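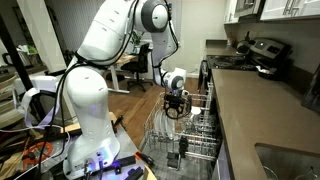
Plates in the lower rack of an open dishwasher.

Ilmont Water Service: a thread on water hardness and what it means for households in the Ostwood and Rebane districts.

Starting Thursday, homes in Ostwood will receive water from the Latora wellfield. The water meets all safety standards. It is harder than the river supply residents are used to, and some will notice a difference at the tap.

Hard water carries more dissolved calcium and magnesium. These minerals are not a health concern. They do leave a white film on glassware, and over time they build up as scale inside kettles, water heaters and showerheads.

The change applies to 1,656 addresses in Ostwood and 381 in Rebane. Letters have been mailed to each account holder. Tenants who do not receive a bill directly should ask their landlord for a copy.

Many dishwashers sold in our area have a built-in softener with a hardness setting. Please check your manual. Residents on the new supply should select level 3 where the scale runs from 0 to 5. Other models use a different scale, and our help desk can convert the figure for you. 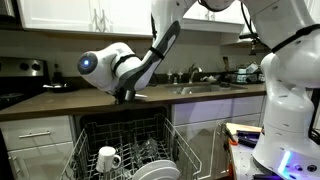

Softener salt should be the coarse type sold for dishwashers. Table salt contains additives that can clog the unit. If your machine has no softener, a rinse aid will reduce spotting on glasses.

For kettles and coffee makers, a solution of equal parts white vinegar and water will remove light scale. Let it stand for an hour, then rinse well. Do not mix vinegar with bleach or any other cleaning product.

Customers with aquariums or home dialysis equipment should contact us before the change takes effect. Dialysis patients should also speak with their equipment supplier.

"Residents may see cloudy water for a short time on the first day," said Edgars Navickas, head of supply at Ilmont Water Service. "Run the cold tap for 2 minutes. If it does not clear, call us and we will send a technician."

Water rates are not affected by the change of source. Meter readings will continue on the usual schedule.

Replies to this thread are monitored until 5 p.m. on weekdays. Please do not post your account number in a public reply. Send it by direct message, along with your street address.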